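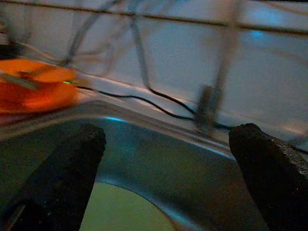 Hard Water and Kitchen Fittings: Notes from the Feltemby Tenants' Bulletin

Calls to the repairs desk about limescale went up again in April. Most came from the Narnthorpe and Arboleda buildings, which are fed from the well field and get the hardest water of any we manage. Satar is on the reservoir line and has few complaints. The notes that follow replace the sheet handed out with the old welcome packs, parts of which were wrong, particularly on the subject of bleach.

What the scale is

Hard water carries dissolved calcium and magnesium. When it is heated, or when a film of it dries on a surface, some of the calcium comes out as calcium carbonate. The deposit is white to tan, feels like fine sandpaper, and does not dissolve in plain water or dish soap. It does dissolve in weak acid. Bleach is not an acid and has no effect on scale beyond making it whiter, which explains many of the reports that a deposit was cleaned off and then came back.

Scale on its own does little harm to stainless steel. The trouble is what collects under it. Salt and food acid held against the metal for weeks can start pitting, and a pit cannot be cleaned out. Brown specks that wipe off are usually iron from steel wool or from a pan left standing. Brown specks that stay after wiping should be reported.

Basins

For a light film, wipe with white vinegar mixed half and half with water, leave it for ten minutes, rinse well and dry with a cloth. Work in the direction of the grain on brushed steel. For a thicker band at the waterline or in the corners, lay a paper towel soaked in the same mix over the deposit and keep it damp for half an hour. Citric acid powder, one tablespoon to a pint of warm water, is stronger and smells less.

Do not mix either one with bleach, or use one straight after the other. The combination gives off chlorine gas. If bleach has been used on the drain, run the cold tap for several minutes and leave the acid for another day.

Keep vinegar off natural stone and off cement grout. Marble and limestone are made of the same mineral as the scale and will etch. Glazed tile is not affected, but the grout between tiles is, and it should be rinsed right away if splashed.

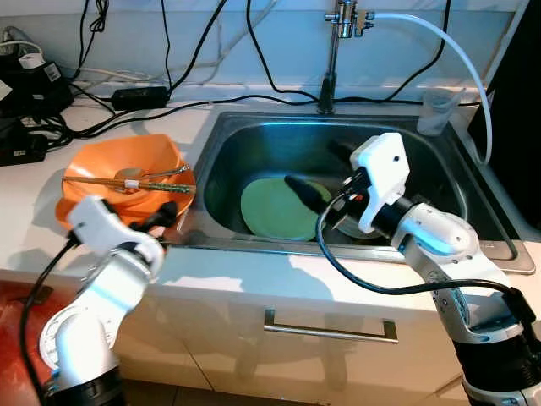
Faucet aerators are the next most common cause of a call. The aerator is the small screen at the end of the spout. Grit and scale build up on the inside face, and the flow turns weak or sprays to one side. Before reporting low pressure, compare the kitchen with the bathroom. If only one faucet is slow, the aerator is the likely cause.

To clean it, put a cloth in the drain, wrap the collar with tape or a rag, and turn it counterclockwise as seen from below. Note the order of the parts as they come out. Soak them in vinegar for an hour, brush with an old toothbrush, and refit hand tight. Recessed aerators need a plastic key; the repairs desk has them in the two common sizes and lends them out. Pull-down spray heads can be soaked in a cup without being taken apart.

Kettles and water heaters

Descale kettles with citric acid, then boil and discard one full kettle of clean water. Coffee makers vary, and the manual should be followed where it names a particular product.

Please do not attempt to flush or drain a water heater. A rumbling noise on heating points to sediment on the bottom of the tank. It is a repair item, and the flush is done by Trevor Heywood's crew at no charge.

Water test results

Jamshid Jalali sampled the kitchen cold supply in 25 apartments this spring. Hardness is given as calcium carbonate. The highest reading was 400 milligrams per liter, from the top floor at Arboleda. Anything over 180 is generally classed as very hard. These minerals are not regarded as a health hazard at such levels, and the hardness reading says nothing about chlorine or lead, which are covered in the separate annual report.

A softener for the Arboleda riser has been priced at $2,756 for the unit, before installation and salt. Edileuza Xavier is getting a second quote. The open question is the brine discharge – the floor drain in the plant room may be too small for the regeneration cycle, and a larger one would mean cutting the slab. Softening would apply to the hot side only. The cold kitchen tap would stay as it is, so the basin notes would still apply in that building.

Reporting

Send limescale and flow problems to Silvana Holanda at the repairs desk, with the building, apartment number and which faucet is affected. The desk closes at 4 p.m. Leaks at the base of a faucet or under the counter should go to the emergency number, at any hour. If the shutoff valve is stiff, leave it alone – older gate valves can shear at the stem – and say so when calling.

Aerator keys borrowed before April are due back. Min-kyu Kwak has the list.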